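4.2 Exchange of price information

The second group of decisions concerns talks between rivals that stop short of an agreed price. In Norer, seven suppliers of work clothing sent their planned list prices to a trade body each December. The authority treated the practice as a restriction by object and did not examine its effects on the market.
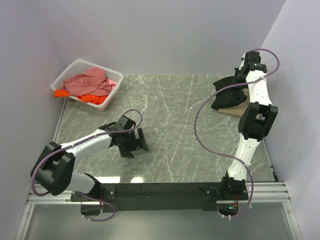

Figure 3. Workspace with two robotic arms.

The court took a narrower view on appeal. List prices in this trade are rarely paid - most buyers negotiate a discount - and the file held no evidence on the prices paid in the end. It sent the case back on that point alone. The buyers' damages claims, 400 in all, were stayed in the meantime.
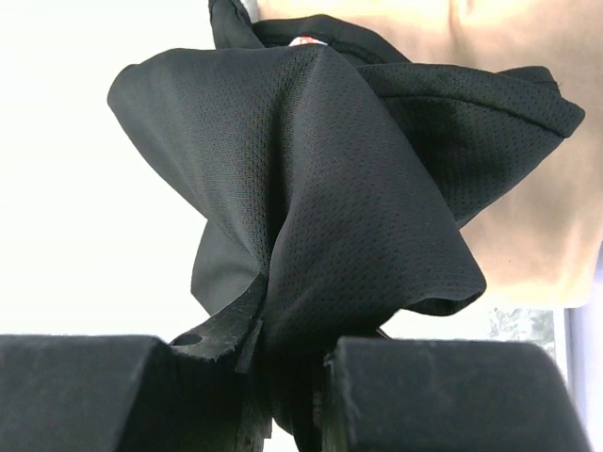

Kashyap objects that this reading asks too much of the authority, as a shared list price gives every supplier the same starting point for its discounts. We accept the argument for markets with few sellers. It is weaker where buyers can switch at low cost, as they could in Cluvano.

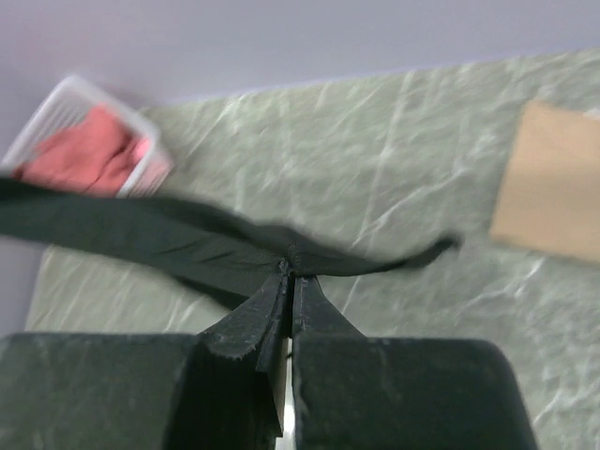 Market definition raises a separate problem in both cases. The authority in Cluvano placed all woven and knitted cloth in one market, although the parties sold to different buyers. A dark green cloth of the kind held between the two gripper fingers would have fallen within that market whatever its use or price. Prudden, decided under the older rules of 2000, drew the line by end use, and we follow that approach in Section 5 when estimating the overcharge.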